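Two arms, one bench: where the build has got to

The walls went on in November and I have been meaning to write this up ever since. Several of you asked after the last post what had happened to the second arm. It's fitted, it moves, and most of the trouble it gave me had nothing to do with the arm itself.

For anyone new, I've been building a two-armed bench robot in the shared workshop at Clullside. I started it at home, in the box room, and got as far as one arm clamped to an old desk before I ran out of desk. Luuk Van der Linden had a bay going spare next to the pillar drill and let me have it for the price of half the electricity. The aim is a bench that can pick up soft things and put them in a tray. I chose soft things on purpose. Wooden blocks are fine for a week and then you've learned what you're going to learn from them.

The frame

The frame is aluminium extrusion, bought as offcuts from Purba, who sell by the kilo and don't care what lengths you want. That meant a Friday evening with the chop saw and a file. I cut one rail short by 3 mm and had to shim it, and I still notice it whenever I lean over that side.

Both arms bolt to plates along the near edge of the bench. My first plan had them facing each other from opposite sides, which looked good on paper. Njoroge Massawe pointed out that I would never be able to reach anything in the middle without putting my own arm between theirs. He was right, and I moved them before I'd drilled anything I couldn't undo. With both along one edge, each can get to the middle and most of the far side, and I can work from the front with the power off.

I spent longer than I'd like on getting the plates level with each other. If one base is tipped even slightly, the error at the far end of the arm is big enough to miss a small object altogether. I checked with a straight edge, then with a dial gauge borrowed from the lathe corner, then with the straight edge again because I had stopped believing the gauge.

The surface and the walls

The top has a grey marble pattern. It was what was left on the rack and I took it. I had wanted something plainer, but the veins are thin and the camera software copes with them well enough. What it doesn't like is glare. The overhead lights bounce off the front part of the bench, and I've tried moving the lamp twice. A matt top would fix it and I may yet swap it.

The back and side walls are there to give the camera a plain background. Before they went up, anyone walking past in a coloured jumper could upset the object detection, and it once spent several minutes interested in Vlasta Popescu's scarf. I painted all three walls the same pale lavender grey. The tin had another name for it. Two coats, and the second one was needed.

Cables

I had to redo the cables three times, so they get their own section.

The first attempt was to run the cable tight along each link with plenty of ties. It looked tidy. It also pulled the plug out of the wrist the first time the elbow opened fully. The second attempt had one big loop at the base and nothing elsewhere, and the loop got under the arm and was sat on.

The third attempt is what's on there. Each arm has a purple cable with slack left where it needs it, and white ties to hold it to the links in between. It's a lot looser than I would have thought sensible. To find how much slack was needed, I put each joint at the end of its travel by hand, with the power off, and marked the cable with tape. If you're doing the same, do the elbow and wrist together. Doing them one at a time gives you a number that's too small.

The right arm still throws a wide curve of cable out over the bench when it stretches. I don't love it. It hasn't caught on anything so far, but it can get between the camera and whatever the arm is holding. Tegan Trevaskis suggested a light spring from a gantry overhead to lift it out of the way, and I've got the bits for that in a box.

Picking up soft things

The grippers came from Stinico as a kit with dark angular fingers. They open wide enough for the pouches I've been using, though the fingertips were too smooth and I had to roughen them with wet and dry paper.

My test is dull but it does show up problems. I put a few fabric items in a pile at the far right, ask the right arm to take the top one, and look at what it does. I ran it 80 times over two weekends with the same settings and wrote each result in a notebook. The commonest failure was taking hold of two layers at once. Next was closing on nothing, where the height estimate was off because the fabric had slumped. Pinching near the middle of a pouch worked better than going for a corner, which surprised me, as corners look so easy to grab. 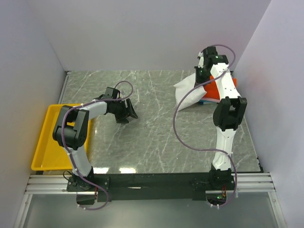 Right arm on the white pouch, left arm waiting by the yellow tray.

The left arm mostly stands about at the moment. The tray is on its side of the bench, and the plan is for the right arm to pass things across in the middle. Handing over a soft object between two grippers is a good deal harder than I'd allowed for. One has to let go at the moment the other has hold, and with fabric there's no clean signal to tell you when that is. I've been using motor current as a rough guide. It works on the thicker items and is hopeless on thin ones.

Money, since someone always asks: the frame, top, walls and paint came to £308. The arms were bought second-hand from a man in Clendstead and I'm leaving them out, because I paid too much for one of them.

Still to do

Fit the overhead spring for the cables. Try a matt surface, or at least a sheet of something over the front section. Write the handover routine again from the beginning. Vesela Babić has offered to look at my timing code, and I've sent it to her with the worst of the comments taken out.

I also need to tidy the wiring below the bases. It's sound, but I wouldn't want to trace a fault in it in a hurry.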